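Learning > Kids' Corner > How Machines Think

How Does a Robot Know What to Do Next?

06/12/2018, by Nerys Sayce

When you want to bring an egg to the kitchen, you don't think very much. Your eyes see the egg, your hand takes it, your legs walk. For a robot, each of these small things must be written in a program by somebody. Today we will look at the programs inside a robot called Urkus. It has two arms, and it lives in a house that exists only inside a computer.

Such a house is called a simulation. It is like a video game, but the player is a program. If Urkus bumps into a glass door in the simulation, no glass is broken and we can start again. Last February we started again 584 times!

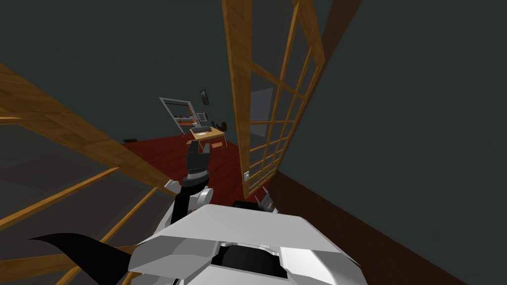

The first program is called the looker. Its job is perception, a long word for understanding what the cameras see. A camera gives only a very big table of numbers, one group of numbers for each tiny dot of color. The looker must find out which dots belong to the floor, which belong to a wall, and which belong to a table far away. Glass is difficult for it, because dots from behind the glass get mixed with the glass itself.

The second program is the planner. We named ours Idora. It receives the list of things from the looker and makes a list of steps:

Go near the thing.
Open the fingers.
Put one finger on each side.
Close the fingers.
Lift.

If one step is not possible, Idora makes a new list. Maybe the arm must come from the left side, or the robot must first move back a little.

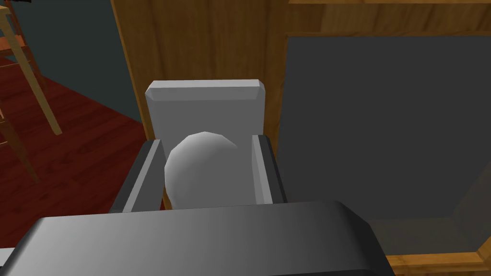
The third program is the controller, and it is the fastest one. It tells every motor how much to turn, then it checks, then it tells again. When the fingers close on something round, the controller must be gentle. With too much push, a round thing can jump away like wet soap. With too little, it falls. You can try this at home with a ball and only two fingers. Please don't try it with an egg.

All three programs talk to each other the whole time. The looker says "the table is there," the planner says "go this way," and the controller moves the joints.
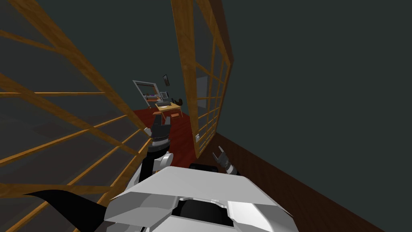

Why does the robot need a plan if it can already see the room?

Seeing tells the robot where things are, but it does not tell the robot which move comes first. The planner has to choose the order, and it also has to find a way where both arms have enough space.

Tags: robots, coding for kids, simulation, ages 8 and up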